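Monda Ringside, Oct 8, 2020

The Trandby wrestling streaming pass costs 15 dollars a month, and I have had it since May. It carries the Monda promotion's weekly show and an archive of 300 older cards. The live picture held up well — two short freezes in 20 shows. Search is poor. Typing in a tag team brings up only their title matches.
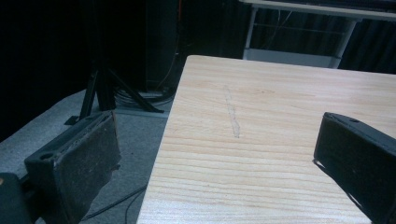
One subscriber in Millska wrote that search works fine on the TV app, and that the late replays bother him more. They go up 55 minutes after the main event.

I mostly watch live, so the wait matters less to me. I'm keeping the pass through the winter cards.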